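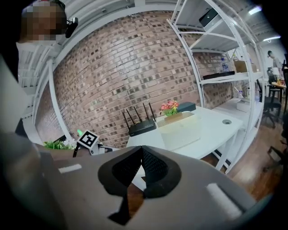 Attachment 1: white desk edge, brown floor

Ticket 2815
Product: Nilero trip planner, museum pass module
Opened by: Elli Heiskanen
Status: Closed

Problem as reported
I bought the two-day city pass through Nilero and added three stops: the Ruotsalainen house museum, the Jonivov fortress and the old harbor walk. The fortress shows as "not included" when I open the pass, but my receipt lists it. The audio guide for the house museum stops at stop 2 and goes back to the start. I leave on Thu 19 March and need the fortress slot to work.

Log

Support: Please send the order number and the app language.

Elli: Order 591. App is in English, phone is set to Finnish.

Support: Order found. The pass was sold with the fortress included. The fortress changed its entry code in November and your pass still carries the old one. We have asked Zerlow, who handle the gate tickets, to issue a new code.

Elli: The pass now shows the fortress but with no time slot. Do I just turn up?

Support: No, the fortress needs a slot. Open the pass, tap the fortress, then "Choose time". If the list is blank, sign out and back in.

Elli: Was blank, signed out, now I see times. Booked the first one of the morning. Audio guide still goes back to the start.

Support: The guide downloads in the phone's language and plays in the app's language. When the two differ it can lose its place. Delete the download, set both to English, then download again on Wi-Fi. The file is 179 MB.

Elli: Did that. It plays past the kitchen and up to the attic rooms now. The map for the harbor walk is a bit slow to load but it opens.

Support: Slow map passed to the app team — separate ticket. Closing this one. Reply here if the gate refuses the code.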